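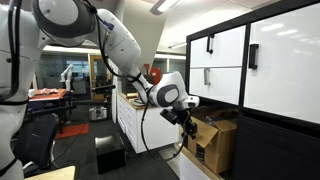

Bonjour à toutes et à tous ! Aujourd'hui on parle du bas des meubles, ce niveau au ras du sol où l'on pousse tout ce qu'on ne sait pas ranger ailleurs. Chez moi, c'était la honte jusqu'en janvier : rallonges, sacs pliés, ampoules, et un gaufrier Niltby que je croyais perdu (je l'avais même remplacé, bravo moi).

Mon truc, c'est le carton ouvert. Un bête carton d'emballage, posé dans le compartiment du bas, rabats dépliés vers l'extérieur. On voit ce qu'il y a dedans, on y jette les choses sans se pencher trois fois, et quand on cherche quelque chose on tire tout le carton vers soi. J'ai essayé les jolis bacs Galta avant, mais le couvercle, je ne le remettais jamais !

Choisissez un carton un peu moins profond que l'étagère, sinon la porte ferme mal. Renforcez le fond avec deux bandes d'adhésif en croix. Si les rabats vous gênent, rentrez-les à l'intérieur, les bords seront plus solides.

Pour les tiroirs au-dessus, je garde le petit et le léger : piles, ficelle, ciseaux. Le lourd va toujours en bas. Et sur les façades blanches, un chiffon microfibre à peine humide avec une goutte de liquide vaisselle, puis un coup de chiffon sec - les traces de doigts autour des poignées noires partent toutes seules.

Ah, et les câbles qui traînent sur le plan de travail : je les enroule à plat, assez large, avec un bout de scratch. Pas serré autour de la main comme je faisais avant, ça les abîme.

Une lectrice, Nasrin Ansari, m'a écrit qu'elle glisse une chute de lino sous son carton pour qu'il coulisse mieux. J'ai testé ce week-end avec un vieux set de table en plastique et ça marche très bien aussi. La prochaine fois, je m'attaque au placard sous l'évier, envoyez-moi vos idées !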